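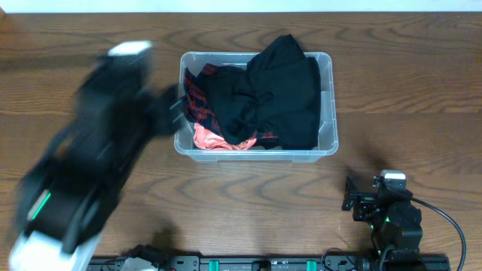
Bernice Abubakari wanted to know, before she signed off on the next quarter, why a cell that had been running since last year still needed so much attention, and whether the money was going into the arms or into the table around them. Most of it has gone into the table around them, and this report sets out where.

Projects > Lurnard > Cell 2 > Progress reports

February
By the Esalcombe bench team

Setup as it stands

Cell 2 is the two-arm cloth cell. Both arms work from the near side of a wooden table, with a rail running between them, and the clothes come in a clear plastic bin. The cell has now logged 764 hours under the Lurnard grant, 111 of them in this reporting period. That is lower than planned. We lost most of one week to the left gripper and several shorter stretches to cabling.

Left arm

The left gripper began closing unevenly early in the period. One finger reached the cloth before the other and pushed it along instead of pinching it. We first took this for a calibration fault and re-zeroed the arm twice, with no lasting change. The cause was a worn guide in the finger carriage. We replaced the guide, cleaned the carriage and re-zeroed again. The closing gap has held steady in daily checks from then on.

The same arm used to swing in toward the bin faster than we like. The approach speed is now capped for the last part of the move. Cycles are a little longer and we have had fewer knocks against the bin wall.

Right arm

No parts replaced. The cable was rubbing at the upper joint, so we gave it more slack and moved the tie point. It now hangs in a wider curve and needs a look at every shift change to see that it is not catching. A proper cable guide is on order from Rirham.

Bin and cloth

Clear bins remain a nuisance for the fixed camera. The rim throws bright reflections and the software sometimes reads them as the edge of a garment. Moving the lights has helped on most runs. Dark cloth is the other weak point: when one black piece lies on top of another, the picking routine has trouble telling where the first ends. We keep black items in the mix, together with plaids and plain colors, as agreed with Sulemana.

Maintenance routine

Finger pads are wiped at the start of each shift and changed after 4000 grasps. Rail bracket screws are checked weekly. We found 3 loose ones at the first check and none at the later ones. Re-zeroing is done after any part change and written in the cell log with initials.

Spending

Parts came in under the budget line. Labor went over it, nearly all on the gripper fault. We ask that the unspent parts money be moved to labor for the coming quarter.

Next period

Fit the Rirham cable guide. Replace the guide in the right gripper before it wears the same way. Try a matte bin against the clear one on the same load of clothes and report both sets of pick results. Finish the written re-zeroing steps so that the evening shift can do the job without calling anyone in.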